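The Winter Coat Comes Down From the Wardrobe

Every September the same job comes round, and a bed is still the best place to do it

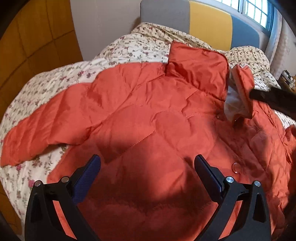

Start with the bed

Szu-yu Hsieh has repaired coats for a living for long enough to have opinions about where people put them. Her workshop, Cirnik, takes up two rooms over a key cutter's, and from the first cold Friday of autumn the rail by the door is full. Most of what hangs on it is padded. Most of it, she says, was put away in spring without being looked at.

"People try it on in the hall mirror and think that's checking it," she says. "You can't see a padded coat when you're in it. Lay it down."

She means on a bed, with the cover pulled flat. A table is too narrow for the sleeves and the floor is hard on the knees. On a bed you can spread a big red jacket right out, collar end towards the headboard, and walk round three sides of it. Creases don't matter at this stage. Most will drop out after a night on a hanger, and the ones that don't are usually pressed into the filling, where an iron would do more harm than good.

Hsieh goes over a coat in the same order each time. Neck first, then the front opening, then one sleeve, the body, and the other sleeve. She does it with flat hands, pressing lightly, the way you might feel for a lump in a mattress.

What the filling tells you

A padded jacket is a row of pockets with stuffing in them. The stitching holds the stuffing in place, and when the stitching goes the stuffing travels, generally downhill. You find a thick roll at the hem and two layers of cloth with nothing between them at the shoulder.

Synthetic filling can clump after a hot wash. Down clumps too, but it will often come apart again if you work it with your fingers and dry it properly. Hsieh's advice is to find the worst panel and pinch along it slowly. If the lump breaks up, the coat wants another spell of drying. If it stays together like felt, that panel is finished and the choice is between opening it up or living with it.

She opened up 46 coats last winter. The rest of her padded work was split seams, zips and snaps.

Seams and small holes

Shiny outer cloth shows every mark, which is a help when you are looking for damage. Run a thumb along each line of stitching and stop where it feels slack. A broken stitch in a quilted panel is ten minutes with a needle in September. By January it is a gap as long as your hand.

Use the finest needle you own and polyester thread. Go back through the old holes where you can. Every new hole in a down coat is another way out for a feather, and a thick needle makes a hole that never quite closes.

For a nick in the face of the cloth, Hsieh uses self-adhesive nylon patches with the corners rounded off. Square corners lift. She keeps a roll of Zudico tape in four colours, and admits the red has never matched any red coat she has been brought. She puts it on anyway, from the inside if there is a way in through the lining.

Snaps

Snaps fail more than zips do, in her experience, and they are cheaper to put right. The usual trouble is that one half has pulled through the cloth because somebody tugged the coat open by the flap. Hold the cloth close to the snap with one hand and pull with the other. Children will not do this and there is no point asking them.

Turn the front flap back and look at the lining side. If the cloth round the snap has gone thin or started to pucker, put a scrap of firm cotton behind it before fitting a new one. A hand press and a packet of Pelletier snaps will do a coat and leave plenty over. Test the press on a rag first. A snap that has gone in crooked has to be cut out.

The wash

The label comes first, and if the label has gone, treat the coat as delicate. Empty the pockets. Close everything that closes. Wash it alone, cool, with a small amount of liquid soap and an extra rinse, and leave out the fabric softener.

Drying is where coats are spoiled. A padded jacket can feel dry on the outside with the middle of every panel still damp, and it will smell of it by the weekend. Hsieh dries hers on a low heat with 2 clean tennis balls in the drum, takes it out every half hour or so to shake it, and then gives it another full day over an airer.

Her own coat is older than the workshop. She weighed it once, before and after a wash, to settle an argument with her sister. It came out of the wardrobe at 504 grams and went back, dry, at the same. Her sister's, which she had also washed, was some 20 grams heavier than when it went in, and had to go back on the airer until the Sunday.

Putting it on the hook

Fit a wide hanger. Leave the front open for the first night so the lining airs. If there is a detachable hood, undo it and look along the join, where dirt and hair collect.

Hsieh writes the date of the repair on a slip of cotton tape and stitches it inside the pocket, a habit she picked up at Fundent, the alterations firm where she trained. Some of the coats that come up her stairs now have four or five slips in them. She reads them before she reads anything else.

Get our home and mending newsletter every week. Enter your email address to sign up. You can unsubscribe at any time.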